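Preguntas frecuentes sobre la sala de trabajo de Haner

Hemos reunido en esta página las dudas que más nos llegan por correo y en la puerta, casi siempre de gente que viene por primera vez y quiere saber dónde se mete antes de subir. Si la suya no está, escríbanos con toda confianza, que contestamos a todo el mundo aunque a veces tardemos un poquito.

¿Tengo que reservar mesa?

Entre semana, por las mañanas, casi nunca hace falta. Por las tardes sí se lo recomendamos, sobre todo si vienen varios y quieren sentarse juntos. En julio abrimos solo hasta las 2 de la tarde, así que ese mes la reserva es obligatoria para todos, también para los que tienen bono.

¿Qué bonos hay?

El bono Tremier incluye 12 visitas y no caduca. El bono Lullden es mensual, pensado para quienes vienen casi a diario, y cuesta 100 euros. Si empieza con el primero y luego ve que se le queda corto, le descontamos las visitas que no haya usado al pasar al segundo. Basta con pedirlo en la entrada.

¿Puedo comer o beber en la mesa?

Beber, sí, lo que quiera. Comer, preferimos que lo haga en el comedor Rathnayake, al fondo del pasillo, donde hay fregadero y microondas (y donde, dicho sea de paso, se hacen muy buenas amistades). Lo que sí pedimos, y lo pedimos con cariño pero también con insistencia, es que al marcharse recoja los vasos, las tapas y las pajitas. Las mesas son blancas y un cerco de café se ve desde la otra punta.

¿Cómo se limpian los tableros?

Con un paño húmedo y una gota de jabón neutro. Nada de estropajo ni de productos con lejía, que ya perdimos un tablero por culpa de uno de esos sprays milagrosos. Si se le cae tinta o pegamento, avísenos y no frote, por favor.

¿Dónde enchufo el portátil?

Si su mesa tiene pasacables, ese agujerito redondo cerca del borde de atrás, meta el cable por ahí y llévelo hasta la regleta. Así no cuelga nada por delante y no tropieza el vecino. Tenemos alargadores de préstamo, pero son pocos y vuelan enseguida, de modo que si tiene uno en casa, tráigalo.

¿Puedo dejar mis cosas en la estantería?

Puede, durante el día. Los huecos de la estantería gris son de uso común y no se asignan a nadie. Cada noche, a las 7, se vacían, y lo que queda pasa a la caja de objetos perdidos. Para guardar material de un día para otro hay taquillas en el pasillo, que se abren con el candado que usted traiga.

¿Se puede clavar o pegar algo en la pared de ladrillo?

No, y sabemos que da pena, porque es una pared que pide carteles. El ladrillo es viejo, tiene sus picaduras y suelta polvo en cuanto se le pone cinta. Para colgar láminas o planos le prestamos un caballete.

¿Y la luz? ¿Se puede bajar?

Los fluorescentes del techo van todos al mismo interruptor, así que o se encienden todos o ninguno. Si le molesta el brillo sobre la mesa blanca, pídanos una carpeta oscura para poner debajo de los papeles. Hay quien prefiere traer su propia lamparita, y también nos parece bien.

¿Con quién hablo si quiero usar la sala para un taller?

Con Chaminda Siriwardena, que lleva el calendario de actividades y le explicará con calma los horarios y la colocación de las mesas. Cuéntele cuántas personas serán y si necesitan proyector. Le agradecerá mucho que le escriba con tiempo, porque mover el mobiliario lleva su rato y después hay que devolverlo todo a su sitio. 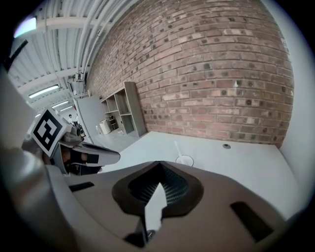
Para los talleres, la hora de montaje va incluida en el precio, y la de recogida también. Si al terminar les sobra material y quieren donarlo, pregunten antes en la entrada: papel y cartulina nos vienen siempre de maravilla, pinturas abiertas ya no podemos aceptar.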